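The Town That Kept Its Night Train

Aug 19, 2026

The train to Lirneck leaves Ildale after dinner, when the shops near the station are already closed, and it arrives in the early morning, when the shops in Lirneck are not yet open. For this reason many people consider it a very inconvenient train. I have taken it eleven times and I am still fond of it.

I first came to this country as a student, and I did not have money for hotels. A night train was a bed and a ticket together. My teacher at the language school told me that I should see the north before the winter, and so I bought the cheapest seat, which did not recline, and sat beside a man who ate boiled eggs until midnight. I slept perhaps two hours. When I woke up, the window was full of water. The line goes along the lake at Cumitz for a long time before it turns inland, and at that hour the lake has no color at all.

The service is old, but it was nearly lost. In the spring of 1,982 — the people of Lirneck like to write the year with a comma, as it is painted on the station wall, and I have copied their habit — the railway published a timetable in which the night train was missing. There was no announcement. A small line of print had been taken out, and the town had to notice it by itself.

Lirneck had then a little more than it has today: a cannery, a school for older children, a cinema with wooden seats. It also had a population of 2,000, and a good part of these people depended on the night train in some manner. Fish went south on it. Newspapers came north. Patients who had an appointment at the hospital in Ildale went down in the evening and came back the next night, tired, with their papers in a plastic bag.

The answer of the town was very practical. In April, 260 people bought a ticket for the same departure, and they all arrived on the platform with their luggage. The train had seats for fewer than this. The staff had to add carriages, and these had to be brought from Sheehan, so the departure was late until after midnight. The passengers waited and sang a little, I am told, and somebody's grandmother distributed pancakes. By the summer the line of print was back in the timetable.

I have heard this story from many persons, and the details do not agree. In one version the pancakes are sausages. In another the extra carriages never came and people slept on the floor of the corridor. What all the versions share is the luggage. Everybody insists that the suitcases were really packed, with pajamas and toothbrushes, because it was felt that an empty suitcase would be a kind of lie.

Today the train has 8 carriages in summer and fewer in winter. The seats were changed some years ago and now they recline, but the heating is still either off or tropical. There is a small counter which sells coffee, soup and a cheese sandwich of great thickness. The soup is the better choice. If you want a bed, you must reserve it early, and you should ask for the lake side, which is on the left when you travel north.
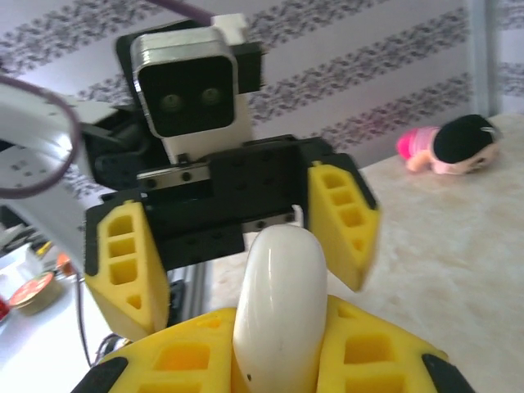
The passengers have changed more than the train. The cannery is closed and the fish goes by road. Now one meets hikers with wet boots, students going home with their laundry, and a few retired couples who travel only for the pleasure of it. They speak in low voices until Sheehan, where the lights are made weaker, and after that almost nobody speaks.

In Lirneck I always do the same things. I leave my bag at the station, in a room that smells of floor polish, and I walk down to the harbor. The bakery opens its side door before its front door, and if you knock politely they will sell you a roll that is too hot to hold. I eat it on the wall, passing it from hand to hand. The gulls come closer than I would like.

The evening train back is on the same platform. Last time it was twenty minutes late, and I bought a second roll for the journey, with cardamom.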